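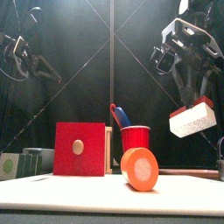

Tello 190 – rough idle after coolant temp sensor swap

hpryor
Replaced the coolant temp sensor on my Tello 190 in January. Cold start is fine. Once it reaches 190 degrees it hunts between 600 and 900 rpm. No codes. Resistance on the new sensor checks out against the manual.

c_restrepo
Sensor brand? The Birham ones read low when hot. Mine was off by 22 ohms at operating temp and the ECU kept adding fuel.

hpryor
It is a Birham. Measured within spec at 60 and at 190, though.

Karlijn P
Then it's not the sensor. Check for a vacuum leak at the intake boot. You have to move the boot to reach that sensor, and the lower clamp rarely seats right afterward.

c_restrepo
Disagree. A leak would show up cold too, and worse.

Karlijn P
Not on this engine. Cold idle is set high enough to mask a small leak. Smoke test it before buying parts.

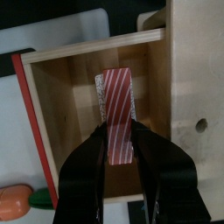

Striped strip with the speckled one behind it.

urszula_p
Also look at the ground behind the battery tray. 200 millivolts of drop there moves every sensor reading – measure with the fan running.

hpryor
Ground drop is 22 mV, fan on. Sprayed the boot and the idle changed at the lower clamp. Reseated it, idle is steady so far.

c_restrepo
Fine, but I'd still pull that sensor.

Karlijn P
Leave it in. Torque the clamp again after a few heat cycles.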